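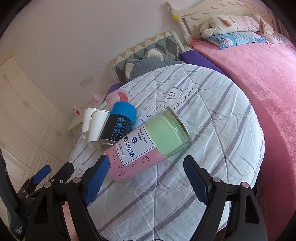 ## 1/

Gripper build, Saturday edition! Blue textured pads are on both fingers and I moved testing to the bedroom, with a cocoa tin and a couple of paper cups on the quilt. I love this thing already.

## 2/

Natalina Costa talked me into textured pads back in September and wow, thank you. Next job is logging finger angle (14 readings per grab to start). 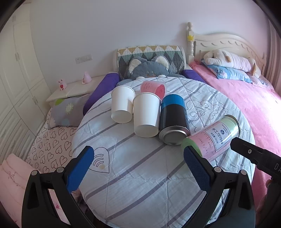
## 3/

Cups and cans all on their sides for this one. Parts list goes up tonight!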